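Memory swap on the old Dell towers — do you lay the case down or stand it up?

LucynaD
Evening, everyone! I've inherited a stack of old desktops from the Drultgate office (all headed for the reading room, bless them) and I've been doing the memory with the case on its side and the side panel off. It's so much kinder on the wrists, and you can see where the power leads run before you go poking at anything. Does anyone still do this upright?

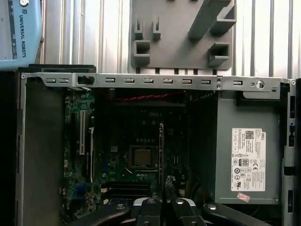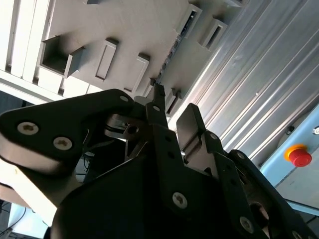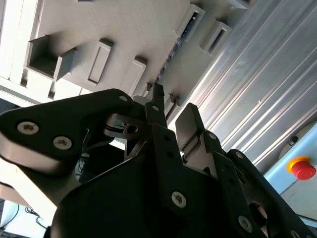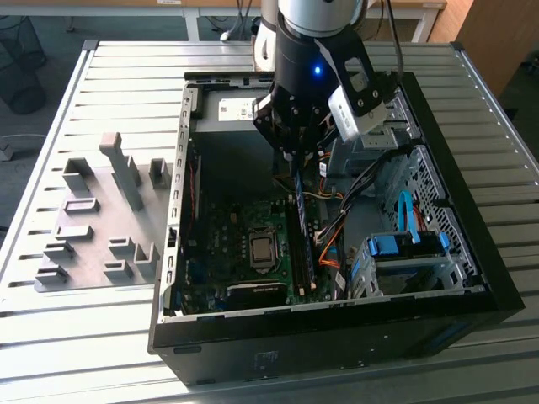 Marnine Hardware Club — Desktop Repair Section

HollisH
Flat, always, and I love a slatted table for it. I'd move that bundle of black cables out of the way first, though — they do love to drift over the slots.

clyde_tran
I'm going to disagree, gently! I stand mine up for nearly everything. A dropped screw falls to the bottom of the case instead of hiding under the board, and I've lost 2 good evenings to hidden screws.

RosalindC
Oh Clyde, but then you're pushing sideways on the stick and the whole tower scoots away from you. Lay it down, open both latches if it has two, and press evenly until it seats.

clyde_tran
Fair enough for memory. I'm keeping my upright habit for drives, and you can't stop me.

LucynaD
Thank you all, this is lovely. Flat it is, and I'll tie the cables back before I start on the other 7.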